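**Stosbridge lab halts arm trials after gripper fault**

Nov 9, 2025 – Juven has paused testing of its table-clearing software at the Stosbridge lab after a gripper closed with too much force in two separate runs. No one was hurt. A mug was broken in the first run, and a gripper finger was bent in the second.

The software, called Cetine, is trained in simulation before it is moved to a real arm. Pouran Moradi, who leads the project, said the fault came from a force limit that was set correctly in the simulator but dropped when the settings were copied to the lab controller. The arm then fell back on a default value meant for heavier parts.

"The stop button worked both times," Moradi said. "The limit should have been there before anyone needed the button."

The lab had logged 600 simulated grasps without a force warning before the real trials began. Only 20 of those involved small objects resting on dishes, the same kind of task that failed – a gap the team now plans to close.

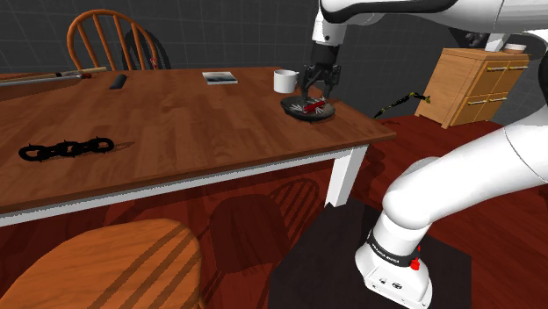 Work continues in simulation only. Bahman Heydari of Yazdani, the firm hired to review the fault, said his staff had asked for a check that compares the two sets of limits at startup and refuses to enable the arm if they differ. He also wants the grip force written to the log on every run, which the current version does not do.

Juven expects to have the check in place by January. Trials on the real arm will stay on hold until Yazdani has signed off on it.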